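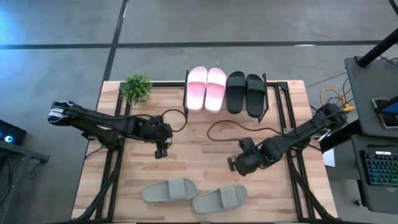 Birsen maintains that a slide is a shoe with the hard part removed and therefore needs no storage, only a general direction. You kick it off toward a wall. The wall does the rest.

I have lived with this philosophy for 8 years and would like to register a complaint.

We are a slides household. I don't remember voting on it. At some point the laces left, then the buckles, and one August I looked down and everyone I loved was dressed for a hotel pool. Pink, black, gray. The pink ones have the two wide straps, and so do the black ones, although those are ribbed and look as if they might be tax deductible. The gray ones are mine.

For most of our history the slides lived on the mat by the back door, in the sense that weather lives in the sky. You came home with groceries, you stepped on a slide, the slide went one way and you went the other. I once carried a full pot of lentils across that mat and aged noticeably.

So I bought a rack. It's black metal, with thin sides, and it cost me 39 dollars from a place called Zullent whose website asked me three separate times whether I wanted to "complete my entryway journey." I did not. I wanted somewhere to put shoes. The box promised that it would hold up to 8 pairs, a figure I assume was arrived at using the footwear of toddlers.

What the box doesn't cover is slides in particular. A sneaker sits on a rack like a loaf of bread. A slide has no back and no opinions, and if you lay it flat it takes up as much room as a dinner plate. Stand it up with the toe at the top and you save a good deal of space, but then it starts to lean. One of the pink ones always leans. I've swapped left for right and turned the whole rack around. It leans toward its partner like somebody trying to read your phone on the bus.

Usman Orakzai, whom I made the mistake of texting, wrote back that he keeps his in a drawer. A drawer! With what, the spoons?

The real trouble is the gray pair. The pink ones go up, the black ones go up next to them, and then I stand there holding mine as if I've arrived late to a wedding and the row is full. There is space if everyone shifts. Everyone would rather not shift. So the gray ones get put down flat nearby, one behind the other, heel almost touching toe, and I tell myself it's temporary. Birsen pointed out that the person who bought the rack is the one whose shoes aren't on it. I said I was aware of that.

A few things I've learned anyway, for anyone else in a backless home:

Pairs stay together only if you put them away together. One at a time and you'll have a lone black slide by lunch.

Wipe the footbeds first. The pale pink ones show everything, including things I can't account for.

Keep the pairs side by side and stop trying to nest them. I nested them for two weeks and Shamim Jatoi asked if we'd been robbed.

Don't put a plant near the rack because a magazine told you it would soften the area. We have a small bushy one, very green, doing well, and now I water it and worry about the shoes.

I've been looking at a second rack. Zullent sells a matching one. Birsen has been told the price and has gone out to the yard, barefoot.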